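Getting the smell out of plastic bottles (and keeping it out)

Quick one before I head out. People keep asking me this at the allotment so I'm writing it down once.

What you need
Baking soda
White vinegar, the cheap kind
Dish soap
Uncooked rice, a spoonful
A bottle brush if the neck is wide enough. Most aren't.

Rinse first. Cool water, not hot – hot sets milk onto the walls and then you're scrubbing for days. Fill, shake, dump, three times. Do it the minute the bottle's empty if you can.

Next the soap. One drop. Really, one. More than that and you'll be rinsing foam untill dinner. Half fill with warm water, add the rice, thumb over the top, shake hard for 30 seconds. The rice gets into the corners a brush can't reach. Tip it out through a strainer so it doesn't end up down the drain.

Still smells? Baking soda. Two teaspoons in a 500 ml bottle, top up with warm water, leave it overnight. Stand it in the sink in case it tips. Morning, pour out, rinse twice.

Small milk drink bottles are the worst for this. Narrow neck, ridges, sugar in everything.

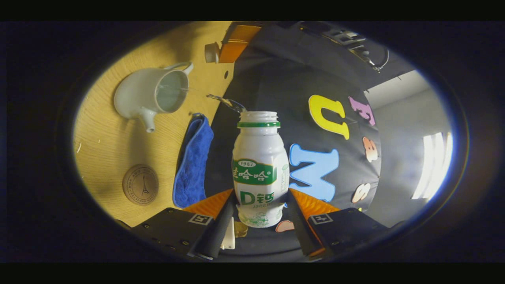 Can I put vinegar and baking soda in together to save time?
They cancel each other out, so you get a lot of fizz and then mostly salty water. Do the soda overnight, rinse, then vinegar for 6 minutes if there's still a sour smell.

Drying. This is where most people go wrong. Upside down on a flat towel traps the damp inside. Prop it at an angle, on a rack or over a wooden spoon stuck in a jar, so air gets in. Leave the cap off. Wash caps seperately and dig out the ring inside with a toothpick, half the smell lives in there.

Sulastri Lumbantobing swears by a twist of newspaper pushed down the neck overnight. Tried it. Works, but leave a long tail sticking out or you'll never get it back.

Storing: caps off, always. Open shelf. Closed cupboard in July = musty by the weekend.

When to give up
Cloudy inside and won't clear. Scratched up. Smell comes back the day after a full clean. Any black spots. Recycle it, or cut it down for seedlings – I start my lettuce in them, holes in the bottom with a hot nail. Do that part by an open window.

Don't use them for boiling drinks, thin plastic goes soft. And never for storing cleaning stuff, even with a label on. Kids don't read labels.

Will add a bit on metal flasks when I get a minute. Different job, different brush.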